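Home water filters: the questions I keep getting

4 min read

Do I need a water filter at all?

Probably not, if you're on town water and your complaint is that you read something worrying. Town water in most of the country is treated and tested, and the results are usually on your supplier's website, in a PDF with a dull name. Read that first. If you're on tank or bore water the answer is different, and you should get a proper test done by a lab before you spend a cent on equipment.

My water tastes like a swimming pool. Isn't that bad for me?

It tastes like chlorine because there's chlorine in it. Fill a jug, put it in the fridge overnight and taste it in the morning. In many places that takes the edge off, though not everywhere, as some suppliers use chloramine, and it hangs about a lot longer. A basic carbon filter will help with taste too. I've got no argument with people who buy one for that reason. I do have an argument with the brochures that start with taste and end up at "toxins" two paragraphs later.

Which toxins?

Good question, and one worth putting to the salesperson. Ask for the name of the substance, how much of it is in your water now, and how much will be left after the filter. When the man from Gernden came to our place he had a nice folder and couldn't answer any of the three. He did offer me a discount if I signed before he left.

What about the test where they put something in the glass and it goes brown?

I've sat through it twice. Usually it's done by running a small current through the water, and the muck you see comes largely off the metal rods. Filtered water with nearly all the minerals stripped out won't carry the current well, so it stays clear and everybody gasps. Try it with bottled mineral water if they'll let you. Mine wouldn't.

Is a reading on a TDS meter any use?

Only a bit. It tells you how much is dissolved in the water, in parts per million, and says nothing about what it is. Calcium counts. Lead would count too, but at a level you'd worry about it would hardly shift the number. I've seen a reading of 100 called "dangerous" at a home show. A number like that on its own doesn't tell you anything of the sort.

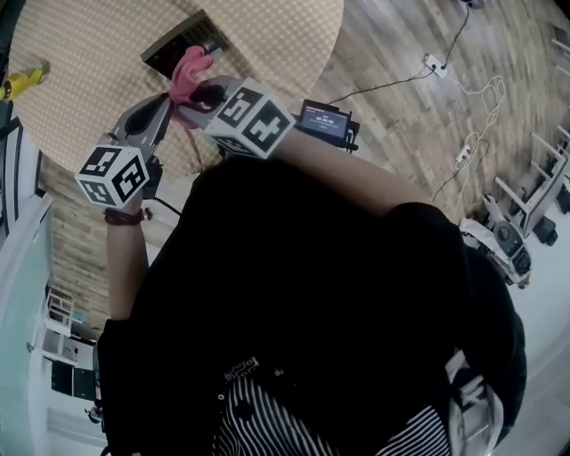

How much should I expect to pay?

For a jug, not much, and you can stop there if taste is your only problem. For an under-sink unit I was quoted $870 installed by Farkik, and a plumber I rang myself wanted a good deal less for what looked to me like the same housing with a different sticker. Get the price of the cartridges in writing as well. They're where the money is, and the quote tends to go quiet on them.

How often do the cartridges need changing?

Whatever the box says is a guess about a household that may not be yours. Look for a figure in litres, then work out how much you really drink and cook with. The little light on the lid of most jugs is just a timer – it has no idea what's in the water or how much you've poured. The Filta jug I bought runs on a 28-day count from the moment you press the button, and it kept counting while we were away on holidays in December. All the same, don't leave a cartridge in for a year to spite them. Old wet carbon can grow bacteria, and then you're worse off than when you started.

Are the cheap copies of brand-name cartridges all right?

Some are, some aren't, and you can't tell from the photos. Look for a certification number and type it into the certifier's own website. A logo printed on a box proves somebody has a printer.

My neighbour says his skin cleared up after he put in a shower filter.

I'm glad for him. Vichien Phetsri wrote to me with a similar story and, to his credit, mentioned that he'd changed his soap in the same month. Skin gets better and worse by itself. If yours is bothering you, see a doctor before you see a filter shop.

Is alkaline water worth it?

No. Your stomach is full of acid and will deal with the stuff within minutes.

Do you get paid by any of these companies?

No. Ugwu offered readers of this page a 50 per cent discount code, with a cut for me, and I said no. I paid for the Filta jug myself. It makes decent tea.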